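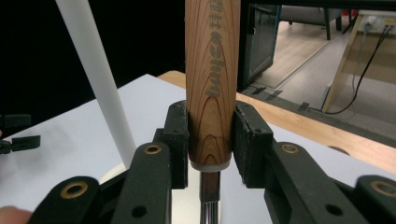

Did you know that robots have rules, just like you do at the swimming pool? They really do! Some of the most important ones are about holding things. Think of a chisel, the sharp tool woodworkers use to carve. You would never grab one by the blade, and a gripper shouldn't either. Two dark padded fingers are squeezing the chisel by its wooden handle, just above the white ring, well away from the cutting end. The soft pads help too, because hard metal fingers could dent the wood or let it slip.

So who makes up the rules? Grown-ups called safety engineers! Areti Giannakopoulos is one of them, and her workshop in Prinbridge has 4 rules on the wall for anyone working with a gripper:

Hold sharp tools by the handle.
Squeeze only as hard as you need to.
Keep your own fingers out of the places where moving parts close together (these are called pinch points).
Know where the stop button is before you start.

Rule number two is harder than it sounds! Try it at home with a ripe banana. Can you pick it up without leaving a mark? Now try a full water bottle. Your hand changes its squeeze all by itself, but a robot has to be taught.

Then comes the testing. In Prinbridge, a new gripper has to pick up the same tool 100 times without dropping it. If it drops the tool on try number 19, it's back to the start, and everyone begins counting again from one!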